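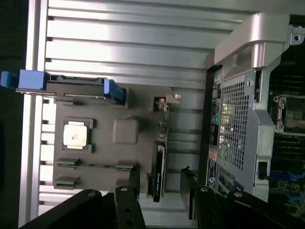 One reader of last week's newsletter wanted to know whether guiding a robot by hand is any quicker than writing the program, and whether it still pays off when every old computer that comes in is a little different. Good question, and the crew at Jumitz in Nitstead is busy finding out!

The repair and recycling shop has started showing a robot arm how to take desktop computers apart. An operator holds a pair of handles, the arm follows along, and each run is saved as a demonstration. So far the shop has recorded 456 of them on 14 models of computer, most of them older office machines with plenty of metal and not much room to reach in.

The handles come from Horobets, a small maker of remote controls for workshop robots. They push back a little when the gripper touches something, and operators say that makes a huge difference around latches and drive brackets, where a good pull and a bent tab feel almost the same (until you hear the snap). New operators get two afternoons of practice on scrap cases before any of their runs are kept.

For now the arm is learning two jobs: releasing a drive carrier and lifting out an expansion card. Screws come later. Runs where the operator fumbles and then recovers are kept as well, and the team is very happy to have them, as they show the arm a way back from a bad grip.

Watching a session is a treat. The arm creeps up to a latch, stops, shifts a hair to the left and tries again, exactly as a careful person would. Beltia, the software that turns the saved runs into motions, gets its next update in August, and Jumitz plans to let the arm try drive carriers by itself after that, with an operator still at the handles.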